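Ordnung in der Kleinteilekiste: Umrisse statt Fächer

Seit September arbeite ich an einer Frage, die sich jeder stellt, der Baugruppen mehrfach zerlegt und wieder zusammensetzt: Wohin mit den Teilen, solange sie nicht verbaut sind? Bisher lagen sie bei mir in Sortierkästen. Das funktioniert für Schrauben, weil eine M3 der anderen gleicht. Für Zahnräder, Zapfen und Buchsen, von denen jedes genau einmal vorkommt, ist ein Sortierkasten eine schlechte Lösung. Man sieht von außen nicht, was fehlt, und man legt irgendwann ein Teil in das falsche Fach, weil es dort auch hineinpasst.

Die Alternative heißt im Werkzeugbereich Schattenbrett. Man kennt das von Werkstattwänden, an denen die Kontur jeder Zange aufgemalt ist. Übertragen auf Kleinteile ergibt sich eine liegende Platte mit gedruckten Umrissen, auf der jedes Teil seinen Platz hat. Der Gedanke ist alt, die Ausführung hat aber ein paar Stellen, an denen man sich verrechnen kann.

Zum Untergrund. Weiß ist richtig, solange die Teile nicht ebenfalls weiß sind. Auf grauem Grund habe ich es probiert, die Linien gehen dort bei Abendlicht verloren. Die Umrisse werden schwarz gedruckt, als reine Kontur ohne Füllung. Gefüllte Flächen sehen auf dem Bildschirm besser aus, verschlucken aber beim Ablegen die Kante, an der man das Teil ausrichtet. Außerdem kosten sie Toner.

Zur Größe der Kontur. Der naheliegende Fehler ist, das Teil zu vermessen und den Umriss im Maßstab 1:1 zu drucken. Steht das Teil dann darauf, ist die Linie verdeckt, und man kann die Lage nicht mehr prüfen. Ich gebe rundum 2 mm zu. Bei Zahnrädern zeichne ich die Verzahnung nicht mehr mit, ein Kreis über dem Kopfkreisdurchmesser genügt. Fergus Kerr, mit dem ich mir die Werkbank teile, ist anderer Meinung und will die Zähne sehen. Auf seinem Brett sind sie drauf. Er braucht dafür auch länger beim Ablegen, weil er anfängt, das Rad zu drehen, bis es deckt.

Zur Farbe der Teile. Blau auf Weiß hat sich bei mir gegen Rot und Grün durchgesetzt. Schwarze Teile scheiden aus, sie verschmelzen mit der eigenen Kontur.
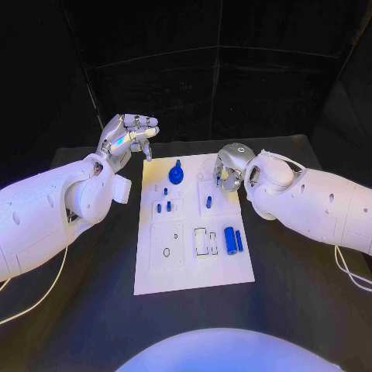
Weißes Brett mit schwarzen Umrissen und blauen Teilen. Im oberen Bereich das Zahnradteil mit senkrechtem Zapfen.

Zum Abstand. Die Konturen dürfen nicht so dicht liegen, wie es die Teile erlauben würden, sondern nur so dicht, wie es die Finger erlauben. Bei stehenden Zapfen ist das der kritische Punkt. Wer einen Zapfen greifen will und daneben einen zweiten stehen hat, wirft den zweiten um. Mein erster Entwurf war hier zu knapp, ich hatte nur auf die Fläche geachtet und die Höhe ignoriert. Inzwischen plane ich zwischen zwei stehenden Teilen rund 70 mm, sofern das Brett groß genug ist. Liegende Teile vertragen deutlich weniger.

Zur Reihenfolge. Ich habe lange versucht, die Plätze nach Montageschritten anzuordnen, also links beginnend mit dem Teil, das zuerst gebraucht wird. Karthik Dewan hat mir davon abgeraten, und nach zwei Umbauten gebe ich ihm recht. Sobald sich ein Schritt ändert, stimmt das ganze Brett nicht mehr. Jetzt liegen hohe Teile hinten und flache vorn. Das ist montagetechnisch unsinnig, aber man greift nicht mehr über etwas hinweg.

Zum Druck selbst. Papier auf Hartfaser geklebt wellt sich nach kurzer Zeit. Laminiert spiegelt es. Ich bin bei einer matten Kunststoffplatte gelandet, die ich direkt bedrucken lasse. Die Datei muss als Vektor vorliegen, und man sollte beim Export kontrollieren, ob die Linienstärke erhalten bleibt. Beim ersten Auftrag kam eine Haarlinie heraus, die aus normaler Sitzposition nicht zu erkennen war.

Offen ist noch die Beschriftung. Nummern neben den Konturen helfen beim Abgleich mit der Stückliste, machen das Brett aber unruhig. Vorläufig habe ich drei Entwürfe der Datei: einen ohne Text, einen mit Nummern und einen mit Nummern und Durchmesser. Den letzten benutze ich am wenigsten. Die Projektdatei läuft bei mir unter dem Namen Mardale. Die Fassung mit breiterem Rand für die Nummern zeichne ich als Nächstes.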